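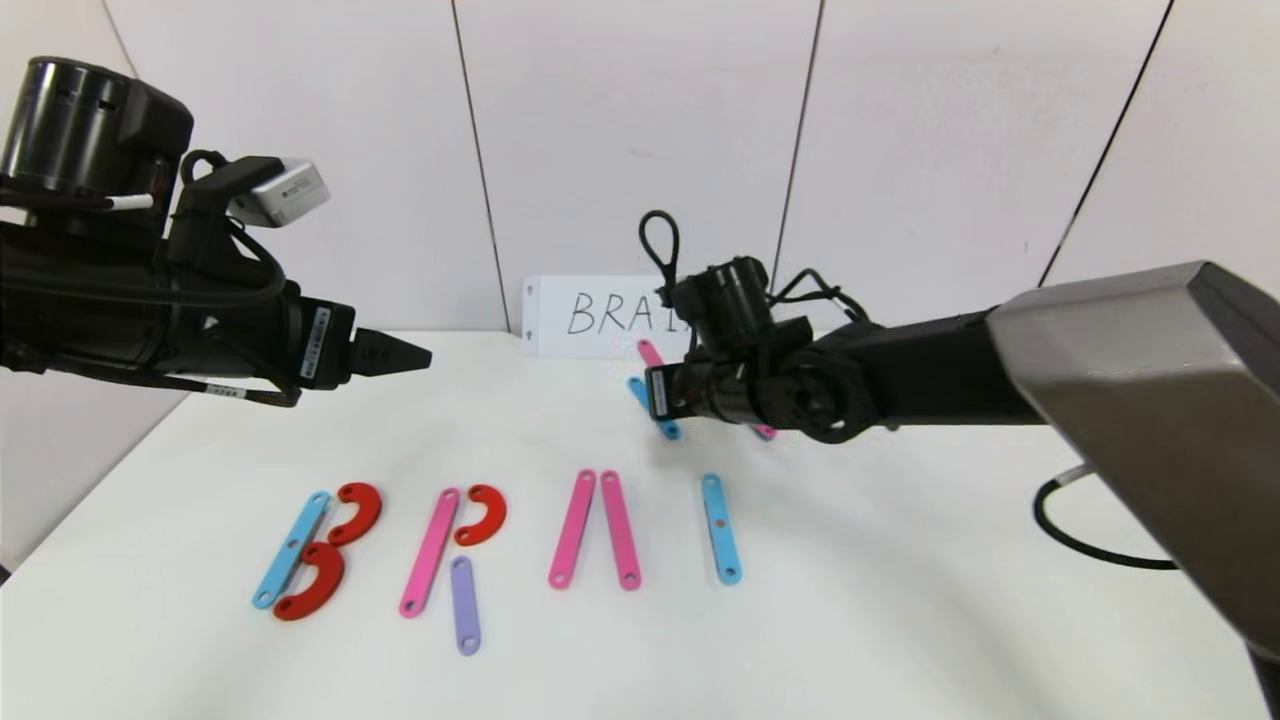
À quelle distance faut-il se tenir d'un bras robotisé quand il travaille ? Assez loin pour que votre main tendue ne puisse pas entrer dans sa zone de mouvement, et cette zone se mesure bras entièrement déplié, pince comprise, jamais dans la posture de repos.

Accueil – Carnet – Atelier – Lectures – Contact

Juin, par Carmela Fiore

On me pose la question à chaque visite, et je me rends compte que j'y réponds toujours trop vite, alors je prends le temps de l'écrire (avec un thé, la fenêtre ouverte, il fait enfin bon à Clusau).

Chez nous, la règle tient sur une feuille que Gaetano Martinelli a rédigée il y a deux ans et que nous avons corrigée je ne sais combien de fois depuis. Le bras se déplace à 250 millimètres par seconde au maximum dès que quelqu'un est dans la pièce. Cela paraît lent, je vous l'accorde, et les nouveaux s'impatientent tous un peu ! Mais on a le temps de voir venir un geste bizarre, et surtout le temps d'appuyer sur l'arrêt d'urgence, qui doit rester à portée de la personne qui surveille – pas de sa voisine, pas derrière une pile de cartons.

Avec deux bras sur la même table, on devient plus sévères. Chacun a son côté, et le milieu se partage selon un ordre écrit à l'avance. Pour toucher une pièce, même minuscule, même de travers, on met les deux en pause, on le dit à voix haute, on attend la réponse. Les câbles se vérifient à la main avant la première séance, articulation par articulation, et toute étiquette qui se décolle est refaite le jour même.

Le cahier est le point sur lequel je radote. Nous en sommes à la ligne 646, et j'y tiens comme à mes confitures : un arrêt imprévu, une ligne, avec l'heure et les initiales. Gaetano voulait passer à un tableur, nous en avons discuté jusqu'à 17 heures passées, et le cahier est resté sur son crochet.

La prochaine fois, je vous parlerai des pinces et de la force de serrage, un sujet sur lequel nous ne sommes pas encore tout à fait d'accord, lui et moi.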